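Thread on where our student build has got to. Posting it in order because the team reads this as well and I am tired of answering the same things in three chats. 1/

Background for anyone new: second-year elective, one semester, teams of four. The task is tool return. Two arms share one table, tools go into a bin, and the bin position is not guaranteed. Our team is me, Ozan Karabulut, Davina Skinner and Aslı Akbulut. Supervisor is Duygu Türkmen. 2/

The software stack is called Irnus. It was called something else until October, when we found another team had registered the same name. If you find old branches with the old prefix, do not merge them. 3/

Requirements, from the brief: pick up a screwdriver, put it in the bin, release, retreat. Either arm may do it. A handover between arms is optional and carries extra marks. Teleoperated demonstrations are allowed for training. Teleoperation during assessment is not. 4/

We chose screwdrivers because they are awkward. Nearly all the mass is in the handle, the shaft is thin, and the profile of the handle changes along its length. A grasp that is fine at the widest part of the grip can rotate if it lands a little nearer the collar. 5/
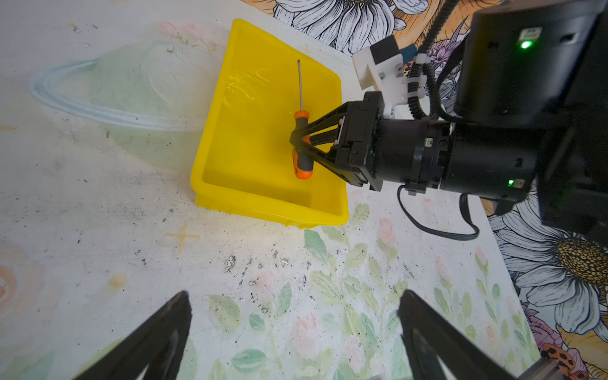 Screwdriver in the far gripper, over the yellow bin. Near arm's fingers at the bottom. 6/

The fingers are an open strut design. They comply under load, and the tips bend toward each other before the middle does. Useful on a handle with a swell in it. Less useful if you want a repeatable contact point, which we do. 7/

We estimate tool pose after the grasp and not before it. Before the grasp, the estimate only has to be good enough to get the handle between the fingers. After it, the number that matters is the angle between shaft and gripper axis, and that is set by whatever the struts decided to do. 8/

Ozan wrote the post-grasp estimator. It segments the shaft, fits a line, and compares that with the axis from forward kinematics. It fails when the shaft lies across something with strong edges. The bin rim is a strong edge. So is most of the cloth next to the table. 9/

On the covering and the table surface: yes, both have flowers on them. Duygu's rule is that a policy which needs a plain background has not been tested. I agree with the rule. I would have agreed with it more readily before we wrote a colour threshold. 10/

The colour threshold is gone. It was meant to find the orange collar. It found a good many petals. Aslı replaced it with a small keypoint model: tip, collar, butt. Three points, two of which must be confident before the arm is allowed to move toward the bin. 11/

Data. We have 601 demonstration episodes after cleaning, from 1014 recorded. The difference is mostly duplicated timestamps from the first logger, plus episodes where the operator stopped partway to ask a question. Both kinds are harmful to train on. Both look fine if you only check the last image. 12/

Please stop saying "we have a thousand episodes" in progress meetings. Davina, this is addressed to you. 13/

Logging rate is 30 Hz for joints and images, stamped on arrival at the host. This is not the same as being captured together. We measured the offset by tapping a finger on the tabletop and lining up the motor current spike with the image in which contact is visible. Crude, repeatable, in the lab notebook. 14/

The correction is a constant per camera. It is in the config, under sync. If you swap USB ports, the constant is wrong. Redo the tap test. It takes a few minutes and has already caught one bad cable. 15/

Arm controller is Rumow, the department's in-house package. Joint-space position control with a velocity cap. The documentation says the cap applies per command. In our tests it applies per control tick, which changes the behaviour when you send commands in bursts. I have filed this. Ticket is open. 16/

Our workaround is to resample every trajectory to a fixed step before sending. Do not send raw policy output to Rumow. It will run, and the motion will look plausible, and the wrist will lag. 17/

Gripper closing. We close until current crosses a threshold, hold, then back off slightly. Without the back-off the struts stay loaded and the tool shifts when the arm starts to travel. Davina tuned this by hand over one long afternoon and her values are better than the ones my optimiser found. 18/
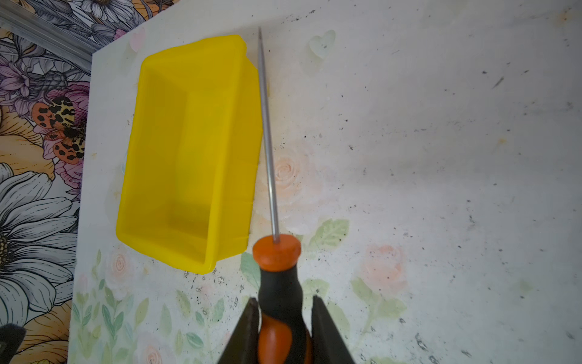
Which brings me to approach direction. The policy prefers to come in with the shaft close beside the bin wall, then lift and cross the rim. The operators taught it that. Going back through the demonstrations, it is my habit mainly, because I was lining up on the rim by eye. 19/

It is a poor habit. Close to the wall there is very little margin for angle error, and the shaft is the one part of the tool that the fingers do not control. If the estimate is off by a few degrees at the grip, the tip is off by a good deal more than that in distance. Basic lever arithmetic. We did not do it before recording. 20/

Fix under way: a second set of demonstrations with a minimum clearance from the bin, shown to the operator as a tone in the headset. Higher pitch as you get closer. Ozan hates the sound. It stays in. 21/

We are also adding tilt limits. The tool may tilt during travel but must be within 6 degrees of the commanded angle before release. If it isn't, the arm goes back to a safe pose and tries the estimate again. Two retries, then stop and report. 22/

Handover between arms is on a separate branch and is not ready. The main difficulty is that both grippers want the same part of the handle. The second gripper has to take what is left, and on a short handle there isn't much. 23/

Options discussed: (a) first gripper takes the butt end only, (b) second gripper takes the neck below the collar, (c) put the tool down and regrasp. Aslı has (b) working in simulation. The simulated fingers are rigid, so treat that with suspicion. 24/

Option (c) is dull and I expect it will be what we submit. The rubric gives marks for transfer between arms. It does not say in mid-air. I asked Duygu and got the reply "read it again", which I am taking as a yes until told otherwise. 25/

Calibration. Hand-eye calibration is done per arm with the printed board. Put the board back in its folder flat. It was left under a toolbox and is now slightly curved, so the reprojection error went up and we spent a morning blaming the lens. New board is printed and mounted on glass. 26/

Things that are settled and I don't want to reopen: finger geometry, the bin, the logger format, the keypoint names. 27/

Things that are open: retry behaviour, clearance distance, whether the bin may be moved between attempts or only between runs. The brief can be read both ways. We are training for the harder reading. 28/

For the team from Ilholm who asked about sharing data: we can share episodes and the sync constants, but your arms have a different wrist, so joint trajectories won't transfer. Images and keypoint labels might. Send Aslı a message and she'll organise the export. 29/

Same reply to the two people asking for the finger files. They are the department's, not ours. Ask Duygu Türkmen. 30/

Jobs for the coming week. Ozan: line fit with the rim masked out. Davina: back-off values for the second gripper, which has a little more play in it. Aslı: relabel the episodes where the tip is hidden. Me: resampler tests, and re-recording the approaches I taught badly. 31/

If you are re-recording with me, bring the notebook and write down the config hash before you start. Untagged episodes get deleted. 32/

Edit to post 15, from Davina: the tap test must be done with the arm warmed up, as the current baseline drifts for the first few minutes. Correct, and I've added it to the checklist.

— Sidra Memon, 21 May 2023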